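Workshop Tips: Getting Your Arm Software to Behave Around Small, Fussy Parts

By Alfredo Sison

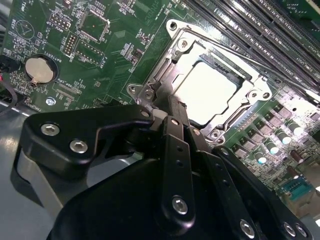 I get more mail about software than about anything else on this page, and most of it boils down to one complaint: the arm does the job nicely in the planner and then does something a little different on the bench. So I've gathered up the habits that have saved me the most grief over the years, in no particular order (well, the first one really is first). Most of them come from board and server work, where the parts are small and the sockets are fussy, but I'd use them just as happily for sorting screws.

Sort out your frames before you touch anything else

Write down which way is up. I mean it, on paper, taped to the bench. Every arm project has at least a base frame, a tool frame and a camera frame, and sooner or later you'll mix up two of them and spend an evening blaming the motors. I give each frame a plain name, like "bench" or "fingertips," and I use the same name in the code, in the log files and on the paper. If you're using a wrist camera, draw its arrows too. A sign flipped between the camera and the fingertips looks very much like a bad calibration, and you can recalibrate until bedtime without fixing it.

Put the tool point at the tips of the fingers

The default tool point in a lot of setups is the middle of the mounting flange. That's fine if you're waving at people. For anything near a processor socket, put it right between the fingertips, and check it by touching the same sharp point from several directions. If the reported position wanders while the tips stay put, your tool point is off. I was happy for years with a sewing pin stuck in a cork, and I still use it when I can't find the proper one.

Redo this every time you change fingers! Even the same model of finger, screwed back on after cleaning, can sit differently.

Calibrate in the pose you'll work in

People love to calibrate with the arm stretched up nice and tall because it's easy to see the checkerboard from there. Then they work low and close, where everything sags and bends its own way. Take your calibration pictures down where the job happens, with the camera tilted the way it will be tilted, and spread them across the whole area of the board you mean to reach. I take 32 and throw out the blurry ones.

And lock the focus. Autofocus changes the picture just enough to spoil your numbers, and it likes to do it between the last calibration shot and the first real one.

Shiny metal will fool your camera

Socket frames, levers, processor lids, the floor of a metal case: all of it throws light back at you, and a bright lid can wash out to a plain pale square with nothing on it for the software to hold on to. Here is what I try, starting with the cheapest.

Turn the exposure down until the brightest metal has some gray in it, even if the rest looks gloomy to you.
Move the lamp off to the side, or bounce it off a sheet of white card.
Tape a bit of baking parchment over the lamp (LED lamps only, please, the old bulbs get far too hot).
Look for something duller to line up on.

That last one is my favorite. Circuit boards are generous with landmarks. The white printing is crisp and flat, the memory slots make lovely long straight lines, and a round battery holder is easy to pick out when you want a rough idea of where you are. I find the board first from those, then work out where the socket ought to be, and only then look closely at the socket itself. Going straight for the shiny part is how you end up reaching confidently for a reflection.

Don't assume the board is square to the bench, either. A case gets nudged, a camera sits at an angle, and everything runs diagonally. Have the software measure the turn each time, and send the fingers in along the part's own edges.

Give the planner a fatter arm

When I tell the planner how big my gripper is, I fib. Every plate and bracket gets padded by 5 millimeters for the long moves, and I don't forget the screw heads or the cable. Then, for the final approach, I switch to a second model that's true to size. With one padded model you'll never be allowed near the socket, and with one tight model you'll clip something tall on the way over.

Draw in the tall things around your target as well. Capacitors stand up higher than you remember, and so do the ends of memory slots. I use plain boxes, nothing fancy. My friends at Polleo, who fix boards for a living, scan the whole case and get a beautiful model out of it, and good for them, but boxes take me the length of one cup of coffee.

Stop short, look again, then go in

Break the reach into two. Plan the big move to a spot a little above the part, stop, let the wobble die away, take a fresh picture, and correct. Then do the last stretch slowly and in a straight line. Please make it a straight line in space and check that your software agrees! A planner left to its own devices will happily swing each joint from one number to the next, and the fingertips can follow a pretty curve straight through a row of pins.

Set a force limit for touching down, and pick what happens when it trips. Mine stops, backs away the way it came, and waits for me. I don't let it try again by itself around sockets. A bent contact pin costs more than my patience.

Find the limit by pressing on a kitchen scale first. Start lower than you think you need and creep up. If the arm trips in mid-air, the gravity settings are wrong for the weight of your gripper, so fix those before you raise the limit.

Log more than you want to

Save the joint positions, the force readings, the wrist picture and the command you sent, all stamped from the same clock. I use Tenow for recording and Vutlow for playing things back side by side, though any pair that lets you scrub through a run will do. The shared clock is what matters. I once chased a "slipping finger" for most of March, and it was the camera running 90 milliseconds behind the arm.

Name your runs like a grown-up. "test_final_new" has never helped a soul. I put the board, the fingers and one word about what I changed.

Keep the old settings

Before you tune anything, copy the settings file. Change one thing, run it a few times, write a line about what you saw. If you changed speed and exposure together and it got better, you've learned very little, and you'll be back at it next month.

I keep a scrap board for this, too. Any dead server board will do, as long as it's the same layout or close to it. All new code goes on the scrap board first, at a crawl, with the power off to everything but the arm and my hand on the stop button.

A few readers' tips

From the mailbag: label both ends of the camera cable, and give it a loop of slack at the wrist so it isn't tugging on your calibration. Urbańczyk wrote in to suggest a startup check that touches 2 known points on the bench and refuses to go on if either is off. I added it to mine the same evening and I've been grateful since. And several of you asked about gripper screws working loose. Yes, check them, and put the check in the startup message so the software nags you before it will home the arm.

Next time I'll get into memory modules and the little clips at the ends, so if you've got a good way of detecting a half-seated stick, send it along.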